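The Sixtieth Bottle

By Keir Moffat
12 Jul 2022
2 min read

Todby wanted 80 good grabs by supper and I'd done 59, and I was having the time of my life.

"You're humming again," said my sister from the doorway.

"It can't hear me."

"I can."

She had given up her desk for this, books and pens and all, and I'd promised it would be a week. But you should have felt it! You squeezed the handle and the fingers bent round whatever you'd chosen, soft as anything, and somewhere in Sesard an arm I had never met would learn to do the same. I had taught people to swim, drive and make pastry, and none of them had ever wanted to know exactly how I held my wrist.

I went in slowly for number 60, the way Mrs Ghorbani had shown us in June. Low, level, no snatching.
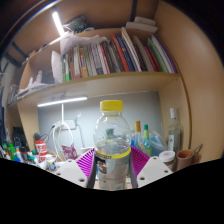
Number 60: the water bottle with the yellow cap.

"Is that my water?" said my sister.

"It's for science."

"I was drinking that."

I let go, backed off and went in again, a bit from the left this time, so the arm wouldn't grow up thinking bottles only came from one side. She watched two more. Then she came right into the room.

"You're tipping it," she said. "Give it here."

She did 16 without stopping. At the seventeenth she started to hum.

18 comments
16 shares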